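Welldale Wire Dish Rack, dark grey

Home > Kitchen > Washing up > Racks and drainers

A metal wire rack for people who wash up by hand and want the plates off the worktop. It is rectangular, so it sits flat against a wall or beside the sink, and the plates stand in it on edge.

We first stocked the Welldale in April and it has sold steadily since. It replaces the older Brirell rack, which had plastic feet that came off.

Using it
Put the largest plates in first and work forwards. Leave a slot between deep plates and bowls. The rack has no tray of its own -- put it on the draining board, or add the Husow drip mat from the same page.

Care
Wipe down with a soft cloth and warm soapy water. Don't use scouring pads or bleach. Dry it off before putting it away in a cupboard.

Plates
The round plates with the flower pattern and brown rim are from the Annan range and are sold separately, singly or in sets.
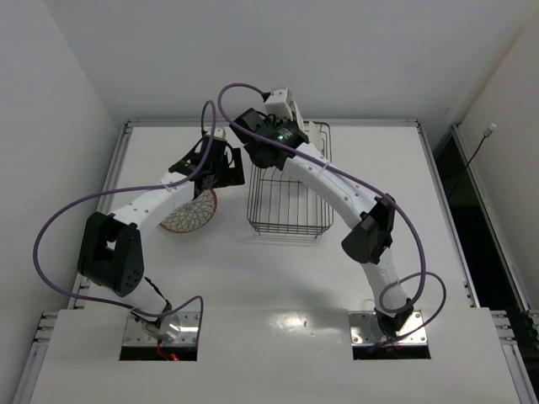
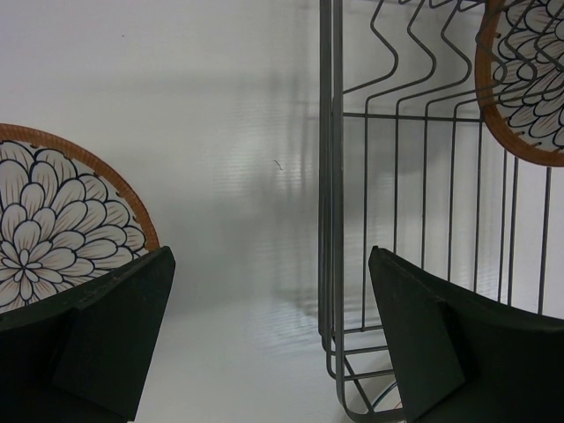
Welldale rack with Annan plates

Delivery and returns
Order code 700. Standard delivery takes 3 to 5 working days. Racks are sent in a plain carton and plates are packed separately, so they may arrive on different days. Unused items can be returned with the receipt.

For trade orders, or anything over 200 pieces, please write to Ama Quaye in the sales office before ordering -- the website basket won't give you the trade price.

Page last updated 12/06/2021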